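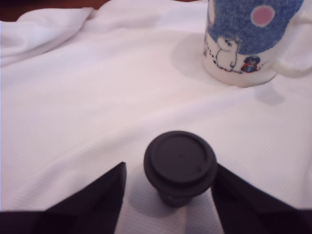

Figure 7.1 A decorated ceramic mug on a white cotton cloth with a textured weave.

Chapter 7
Cloth at the Table

Most meals and hot drinks involve at least one piece of cloth. It may cover the table, line a tray, dry the dishes, or wait folded beside a plate. In Chapter 6 you worked with hard goods: plates, glasses, and mugs. This chapter turns to the soft goods that go under and around them.

Look again at the cloth in Figure 7.1. It lies in ridges and folds, and a faint grid shows across its face. A grid of this kind is often the sign of a waffle-like weave, in which some threads stand higher than others and leave small hollows between them. The hollows give the cloth more surface than a flat weave of the same size, so it can take up more water. They also hold crumbs, and a textured cloth should be shaken out before it goes into the wash.

A mug needs a level place to stand. When a cloth is used under cups, smooth it outward from the center with the flat of the hand. Leave the folds at the edges if you like the look of them, but keep them away from the spot where a cup will be set down.

White cloth goes with almost any pattern. The mug in the figure has a speckled blue band, a pink dot, and a cartoon creature drawn in thin dark lines, and the plain cloth does not compete with them. White also shows tea and coffee stains at once. Rinse a fresh stain in cool water from the back of the cloth, then wash as the label directs.

Shrinkage

New cotton often shrinks in its first wash. Rozália Hudec's class measured a square cotton cloth before and after one warm wash. It was 100 centimeters on each side when new. After washing and drying, the length was down to 94 centimeters, while the width had hardly changed. Wash new cloth before you cut or hem it, and allow about 15 centimeters extra on each side if it is meant to hang over a table edge.

In this chapter you will learn to

tell a flat weave from a textured one by sight and touch
measure a table and work out the size of cloth it needs
treat common drink stains
fold and store table linen

Words to know: absorbent, hem, overhang, selvage, waffle weave

Before you begin

Bring one dish towel or napkin from home. Hold it up to a window and look at the threads. Write down whether the surface is flat or raised, and keep your notes for the activity on page 123.

7.1 How Weave Affects Use

All woven cloth is made from two sets of threads that cross each other. The lengthwise threads are called the warp, and the crosswise threads are called the weft.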